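Search stories, places, people
Search

The Laundry Lessons of Ovelbridge

It takes a good while to get used to how slowly things go at Flemberg, and I mean that kindly. I drove out in November expecting noise and sparks, I suppose, and found people reaching into plastic bins. The project is called Skindunetti, and its aim is to gather enough examples of ordinary handling, cloth most of all, that a learning system can pick up the knack for itself.

Bergþóra Gunnlaugsson has run the collecting since the start, and she talks about fabric the way my grandmother talked about bread dough (fondly, and with a certain wariness). A shirt never lands the same way twice, she told me, so you can't write the rules down. You have to show it, and then show it again. They had 1,853 examples saved the morning I came, and she was hoping to reach 2,000 before the holidays. 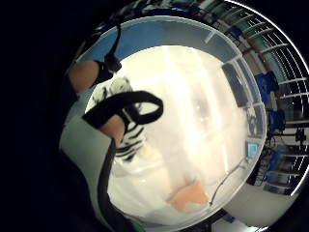 Zebra stripes in the bin at Flemberg, with a strapped hand reaching over the rim.

What counts as one example is a livelier question than you'd think! For Bergþóra it begins when the hand starts toward the bin and ends when the fingers let go, and everything between is kept, fumbles included. She's especially fond of the fumbles. The first 501 examples were, in her words, much too tidy, all clean grabs by people on their best behavior, and the system trained on them did very nicely until a sleeve got caught under something, and then it was lost. So now the collectors are told to work the way they would at home, half thinking about supper.

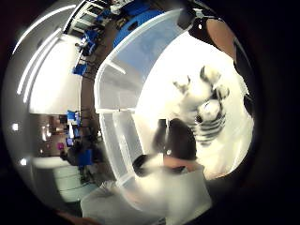
I tried it myself for an hour after lunch and came away with a sore shoulder and 2 usable examples, the rest having been spoiled by my habit of stopping to look at what I'd picked up. Bergþóra was very nice about it. She played Bach on a little radio while she went through my attempts, marking where each one began and ended, and when I left she was still at it, winding back over one stubborn grab to decide whether to keep it.

Related stories
The Last Clock Mender in Ovelbridge
Teaching a Machine to Peel an Orange
A Winter Among the Glove Makers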